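Ticket: glass table, round, front room. Top shifts when anything heavy goes on it
Status: open
Product: Sarley round table, glass top, black frame
Opened by: Relu Lazăr
Priority: medium (was low)

Top slides on the frame. Not much, you feel it more than see it. Happens with fruit, plates, anything put down near the rim. Fine in the middle. Carpet is the round gray one, table has stood on it since September.
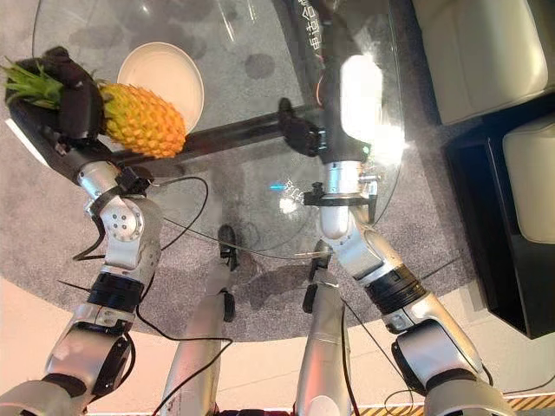
Pineapple and plate, glass table.

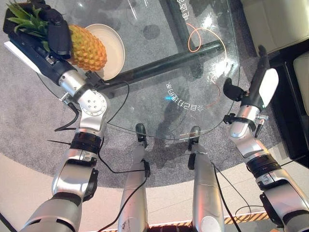
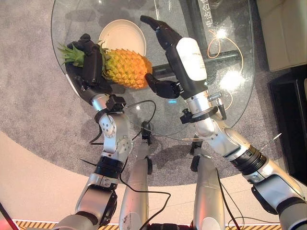 Tried so far:

- wiped glass and top of frame with dish soap, dried both. No change
- turned the top a quarter turn. Worse if anything
- pulled the carpet flat, checked for a fold under the feet. None
- level on the glass, reads 2 mm low on the window side. Shimmed one foot with card, now reads flat. Still slides
- tightened all frame bolts. One took nearly a full turn, rest were ok

Update, 8 am
Lifted the top with Jullia. Clear pads between glass and frame, one has gone hard and yellow and isn't sticking to anything. Peeled it off with a fingernail. The others still soft but full of dust. So thats probably it.

Question for Kutska support: what size are the original pads? Manual only says "bumpers, supplied". Spare bag is long gone. Measured the old one but it's squashed so don't trust the number.

Reply from Kutska support
Thanks for the pictures. Please replace the full set, not the one pad. Mixed heights will rock the glass. Clean the frame with rubbing alcohol first, let it dry, press each pad down hard. Leave 72 hours before putting weight on it. Don't use glue or silicone on this top.

Update
Pads ordered from Pop. They only sell them in bags of 500, so if anyone wants clear pads, ask me. Old card shim still under the foot, leaving it there till the new set is in.

In the meantime: fruit and plates go in the middle, no leaning on the rim, dont drag stuff accross the glass. There is a fine scratch by the window side already, not sure when it got there. Cant feel it with a nail. Does that matter for the warranty??

Reply from Kutska support
Surface scratches aren't covered but don't affect the pads claim. If you find a chip on the edge, stop using the table and send us a close-up.

Update
Went around the edge with a finger, no chips. Waiting on pads. Keep ticket open pls.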